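Vertebrate Paleontology, Unit 4: Body mass from limb bones
Handout to go with the lecture. Instructor: Vaida Luik

Read this before the lab. Most of you will have seen a museum label that gives a dinosaur's weight as a single number, and most of you will have believed it. I would like you to stop.

Where the number comes from

There are two main ways to get a mass for an extinct animal. The first uses limb bones. In living four-legged animals, the distance around the shaft of the upper arm bone and the thigh bone goes up with body weight in a fairly regular way. You measure the fossil, put the total into the equation, and read off a mass. The second builds a body around the skeleton, on a computer or in clay, takes the volume, and multiplies by a density.

Both give an answer every time, and that should bother you. The equation has no way of telling you that the bone was crushed, or that the animal stood in some manner no living animal does.

Problems with the limb bone method

The living animals used to fit the line are mostly mammals. The biggest land animals alive today are elephants, so for a large sauropod we are running the line well past its last point. On a log plot this looks harmless. Put the same data on an ordinary scale and look again.

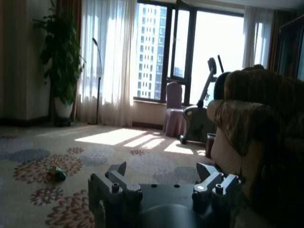

Crushing is the other trouble. A shaft that has been flattened in the rock can keep nearly the same distance around while its width changes a lot, so an author who measured only width may be far off. Check the methods section. If it doesn't say which one was measured, treat the mass as a guess.

Problems with the volume method

Someone has to decide how fat the animal was. Soft tissue rarely survives, and the air sacs in the neck and trunk are estimated from birds. Two careful people can start with the same skeleton and disagree badly.

Worked case: the Hovland femur

Kvam's report gives 9 tons with no range. Dalen reworked the same bone and got a range of 20 percent either side, which I still think is too narrow, given that the lower end of the shaft is plaster.

For the lab

Bring a calculator. Measure the Altport cast at the thinnest part of the shaft, write down what you did, and give a range with your answer. A single number gets half credit. Kurian's chapter is optional; skip the part on growth curves, which we cover in Unit 5.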